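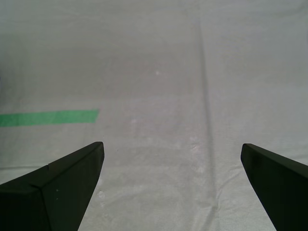 ## Crease recovery

**Crease recovery** is the ability of a woven or knitted fabric to return toward a flat state after folding under load. It depends on fiber type, yarn twist, weave density and finish. Wool recovers well; untreated cotton and linen recover poorly, as hydrogen bonds in the cellulose re-form in the bent position.

### Measurement

A strip is folded, pressed under a fixed weight for 5 minutes, then released. The angle between the two limbs is read after a second interval of equal length. Warp and weft values are commonly added together — a plain cotton may total about 150 degrees, while a resin-finished sample tested by Peter Hájek at the Ondrejka mill reached 224.

### Finishing

Cross-linking resins raise the recovery angle but lower tear strength. Softeners offset part of the loss.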